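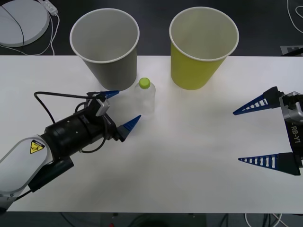 # Two-arm cup and bottle task: left arm keeps tipping the bottle on approach

**Stindside project board › Year 3 manipulation module › Urrutia group**

---

**elba_ibarra**

Posting for the Urrutia group. Our assessed task is: left arm picks up the small clear bottle with the green cap and puts it into a named cup, grey or yellow-green. The right arm steadies that cup by the rim while the bottle goes in. We train on our own teleoperated demonstrations and are marked on a block of trials at the end of March.

Current state: 60 demonstrations, one policy, both arms. The grasp is the weak part. The left gripper comes in open and low, and on bad runs the lower finger touches the bottle before the upper one has passed it. The bottle then tips towards the right arm and the run is over.

Things already checked:

- Gripper opening at the start of the approach is the same in training and test.
- Camera has not moved. We compare the table edges against a saved still before each session.
- Control rate is the same in both.

Has anyone had a light bottle behave on this table? I would prefer to fix the data before we touch the model.

---

**flatwasher**

What is the spread of bottle positions in the 60? If they are all between the cups and nearer the grey one, you have trained one reach and are testing another.

---

**elba_ibarra**

Mostly between the cups, slightly forward of them. We shifted it by hand between demonstrations but did not use a grid. I would guess the spread is smaller than we think.

---

**flatwasher**

Then start with a grid. Print one on A3, mark the positions, take it off the table before recording. Our group did 40 demonstrations on a proper grid and they were worth more than the larger set we had collected by eye.

---

**b_huenchuman**

I disagree that it is the spread. I am in the same group as Elba and drove about half of the demonstrations. The failures happen in the middle of the area as well, where we have plenty of data. My view is that it is the bottle. It is clear plastic on a white table, and apart from the cap there is very little contrast for the camera to work with. The policy finds the cap and guesses the body.

I would put a band of tape round the middle of the bottle and re-record.

– Bautista Huenchumán

---

**pestska_lab_tech**

Read the task sheet before you tape anything. Section 4: objects are to be used as supplied. Tape counts as a modification, and a group lost marks for it last year.

---

**b_huenchuman**

It says no modification that "changes the shape or grip of the object". A strip of coloured tape changes neither.

---

**pestska_lab_tech**

It changes the grip if the finger lands on it. Ask the module lead in writing if you want to rely on that reading. I would not.

---

**kettle_lead**

A few points from having marked this one.

1. The cups are paper and weigh almost nothing. If the right arm is late, the left arm will push the cup off the back of the table when it releases. Your cups should start further forward. Close to the back edge leaves no margin at all.
2. Approach height matters more than either of the causes suggested so far. With the fingers one above the other as seen from the camera, a small error in that direction puts a fingertip into the bottle. Record the approach with a stop short of the bottle, then a straight move in.
3. Log the first contact. You want to know which finger touches first, and on how many runs.

---

**elba_ibarra**

Thanks. Point 3 is easy, we already store motor current. I will go through the failed runs tonight.

On point 1, the cups are placed far back because the right arm reaches its wrist limit when they are nearer. We could rotate the start pose, but that means new demonstrations for the right arm too.

---

**flatwasher**

You need new demonstrations anyway.

---

**sidecutter**

Has anybody asked why this is a single policy? The right arm only has to hold a rim. Script it. Run the learned policy on the left arm only and you halve the problem.

---

**kettle_lead**

Scripting is permitted for one arm if you declare it in the report, but it caps the mark for the coordination section. Whether that trade is worth it depends on how bad the success rate is.

---

**elba_ibarra**

We would like to keep both arms learned. The report is built round it.

---

**sidecutter**

The report can be rebuilt. A run where the bottle falls over scores zero for coordination as well.

---

**elba_ibarra**

Results from the current logs. Out of the last 40 test runs, 7 ended with the bottle on its side. In all 7 the lower finger made contact first. In none of them did the upper finger touch before the fall.

So kettle_lead is right about the approach. It does not rule out Bautista's point, as a poor estimate of the bottle body could give the same error.

---

**b_huenchuman**

It fits my point quite well. If the policy is following the cap, the error will be in the part it cannot see. A cheap test: stand the bottle on a dark sheet for ten runs, no retraining, and log where the gripper stops.

---

**flatwasher**

No retraining makes that test useless. A dark sheet is outside your training data, so the policy may do anything. You would be measuring the change of background.

---

**b_huenchuman**

Fair. Then a replay test with no policy in it. Play back one good demonstration with the bottle on its recorded mark and see how repeatable the arm is by itself. If replay also clips the bottle, neither of us is right.

---

**kettle_lead**

Do that first. It takes ten minutes. Check the fingertip screws before you start. A tip that has worked loose looks the same in the log as a bad approach.

---

**pestska_lab_tech**

Hex keys are in the Flovport drawer. Put them back this time. Also, training jobs over 1000 epochs go in the overnight queue – two groups were blocking the machine at 3 pm.

---

**elba_ibarra**

Replay done. One demonstration, ten repeats, bottle reset to a pencil mark each time. No contact from the lower finger before closing on any of them. Tip screws were tight.

Plan for the next session:

- Printed grid, removed before recording.
- Stop short of the bottle, then a straight move in.
- Cups further forward, with a new right arm start pose.
- No tape. I have emailed the module lead about it anyway.

Bautista is driving the first half and I will take the second, so that we can compare operators. I will post the contact log when the new set is trained.

---

**sidecutter**

Keep the old 60 in a separate folder. Mixing the two approach styles will give you an average of both.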